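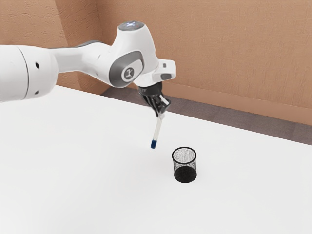
Vasilică Manole
Section 3, revised September 12, 2022

3. Storage of small items on shared desks

3.1 Setting

The study was carried out in the Tullholm office, where employees do not have a fixed desk. Each person takes a free place in the morning and gives it back in the evening. Earlier work on shared desks looked mostly at noise and at the distance between colleagues. Small items, such as pens, clips and notes, received less attention, although they are often mentioned when people explain why they prefer one desk over another.

We compared 2 arrangements. In the first, called "open", every desk had its own cup for pens, and it stayed on the desk overnight. In the second, called "cleared", the desk was left without any items and the pens were kept in a drawer unit near the door. A small black mesh cup on a white tabletop, as in Figure 3, gives an idea of the open arrangement.

Figure 3. Mesh cup on a white tabletop (computer rendering).

3.2 Data

Participants filled in a short form at the end of the working day. In total, 1,716 forms were returned by 124 employees. The form was based on the Jalenus desk diary, which we shortened after a trial in January. Two questions about lighting were removed, as the answers in the trial were almost the same for all desks. The question about lost items was kept in its original wording.

3.3 Observations

In the open arrangement, pens moved slowly from desk to desk. People took one to a meeting and put it in the nearest cup when they came back, so the cups near the meeting rooms became full and those by the windows became empty. Kozłowski describes a similar movement for coffee mugs and calls it "drift" - we use the same word here.

In the cleared arrangement there was less drift, but participants complained more often about the walk to the drawer unit. Several of them began to carry a pen in their bag. This habit was not foreseen in our form, and we know about it only from the comments field, so it could not be included in the comparison.

The drawer units were supplied by Stindico and had shallow trays. We did not test deeper ones. The effect of the tray on the time needed to find a pen is discussed in Section 4, together with the answers about lost items.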